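第3章 Tridhamを設置する場所を決める

箱から出した加湿器を、とりあえず空いているところに置いてしまう。お気持ちはとてもよくわかります(わたしたちも最初の試作機ではそうしていました)。けれども加湿器というのは、置き場所ひとつで働きぶりがずいぶん変わる道具ですので、水を入れる前に、少しだけこの章にお付き合いください。お茶でも飲みながら、のんびり読んでいただければ十分です。

3-1 置き場所を選ぶ

1. まず、本体を置く部屋を決めます。Tridhamは14畳までのお部屋でお使いいただけます。続き間でふすまを開けたままにする場合は、二部屋を合わせた広さでお考えください。

2. 床から少し高い、水平で安定した台を用意します。低い棚や、しっかりした木の腰掛けなどが向いています。じゅうたんの上に直接置くと、底の吸気口がふさがり、ミストの出が弱くなります。

3. 壁、カーテン、障子から十分に離します。とくに障子紙はミストを吸うとたるみやすく、張り替えたばかりのお宅では泣くに泣けません。

4. エアコンの吹き出し口の真下は避けてください。風が湿度センサーに直接当たると、部屋がまだ乾いているのに運転が止まったり、その逆が起きたりします。

注意:ストーブやヒーターの上、またはすぐそばには置かないでください。本体の樹脂が変形するおそれがあります。

3-2 電気製品の近くに置くとき

書斎やお仕事部屋で使いたいというお便りは、冬になるとほんとうにたくさんいただきます。指先がかさつかず、のども楽ですから、机のそばに一台ほしくなりますよね。ただ、ミストは目に見えなくなってからも空気の流れに乗って動きます。吹き出し口は、必ず機器のない方向へ向けてください。

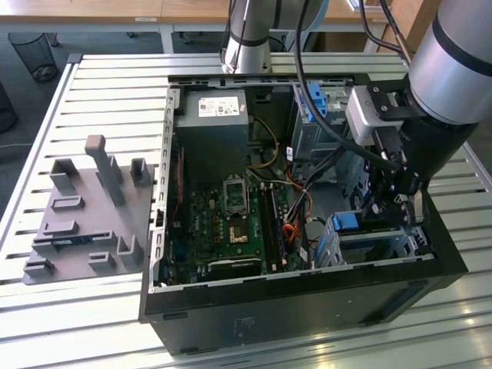

水道水には、カルシウムなどのミネラル分がわずかに含まれています。超音波式の加湿器ではこれがミストと一緒に飛び、乾くと白い粉になって家具や機器の表面に残ることがあります。パソコンの側板を外し、電源ユニットや黄色いケーブルの束が見える状態で手入れをなさるあいだは、加湿器の運転を止め、側板を元どおりに取り付けてから再開してください。テレビ、オーディオ、ピアノの近くでも、同じように気をつけていただけると安心です。白い粉が気になる地域の方には、別売のミネラル除去カートリッジSayceをおすすめしています。交換の方法は第6章にまとめました。

注意:電源タップの上や、コードが集まっている場所の真上には置かないでください。給水のときにこぼれた水が入り、感電や火災の原因になります。

3-3 はじめて運転する

1. タンクを両手で持ち上げて外し、裏返してふたを左に回します。最初は少し固いかもしれません。乾いたふきんを当てると回しやすくなります。

2. 水道水を「満水」の線まで入れます。浄水器の水、ミネラルウォーター、お湯、アロマオイルは入れないでください。香りを楽しみたい方は、本体背面の香りトレイをお使いください。

3. ふたを閉め、水漏れがないことを流しの上で確かめてから、本体に静かに戻します。こぽこぽと音がして、水が下の受け皿に下りていきます。

4. 電源プラグをコンセントに差し込み、運転ボタンを押します。ランプが緑に変われば運転が始まっています。

5. ダイヤルを「おまかせ」に合わせ、2時間ほどほかのことをしながらお待ちください。

おや、「ほど」と書くと几帳面な方は気になさるかもしれませんが、時計とにらめっこをする必要はありません。部屋の湿り気は、壁や布団や畳が水分を吸うにつれて、ゆっくりと落ち着いていくものです。

メモ:表示が69%を超えたまま下がらないときは、運転を止めて窓を少し開けてください。湿度が高すぎると、窓の結露やカビのもとになります。北側の部屋や押し入れのある部屋では、こまめに様子を見てあげてください。

3-4 寝室で使うとき

夜のあいだ使う場合は、枕元から離し、お顔にミストが直接当たらない向きにします。「おやすみ」ボタンを押すと表示が暗くなり、ファンの音も静かになります。この機能は、開発担当のNivaldo Conceiçãoが、眠りの浅いご家族のために音の調整を何度もやり直して仕上げたものです。はじめての晩は水の落ちる音が耳につくかもしれませんが、タンクの水を少なめにすると和らぎます。

朝起きたら、残った水は捨てて、新しい水に入れ替えてください。もったいないと思われる方は、植木の水やりにどうぞ。

タンクの中のぬめりが気になりはじめたら、第5章「お手入れ」へお進みください。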